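## 4. Recording marks on pottery and porcelain

Now for the fun bit! Once your shelf list is set up in Plumance, you can start adding the marks themselves, and this is where an old teapot from a Lakham market stall begins to get interesting.

1. Open **Marks > New entry** and type the piece number from your shelf list (Iida Koivisto's sample catalogue opens at 145, so you can practise on hers first).
2. Turn the piece over on a folded towel. Lift lids off and put them aside before you do.
3. Choose the type of mark: impressed, painted, printed or paper label.
4. Copy the mark into the sketch box exactly as you see it, wobbles and all. Leave gaps where the glaze has worn.
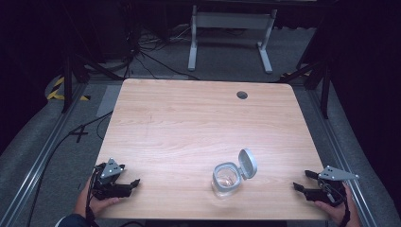 *Small glass jar, lid open.*

5. Pick a colour from the chart. Underglaze blues can look nearly black under a warm bulb, so try again in daylight if you're torn.
6. Press **Compare**. Plumance searches its 2421 reference marks and lists the closest first.

**Note:** A close match is a lead, and a lovely one to get, but plenty of workshops borrowed each other's marks. Tick **Unconfirmed** until you've checked the foot rim and the clay colour as well.

**Caution:** Never scrub a painted mark. Overglaze enamel and gilding can lift with a damp cloth.
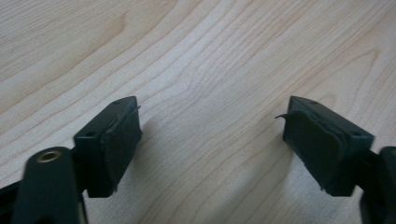 7. Add your measurements in millimetres, foot rim first, then height.
8. Save. The entry turns green in the list, and you can go straight on to the next piece.

Scans of paper labels should be at least 300 dpi (see section 6 for the Ruvel scanner settings).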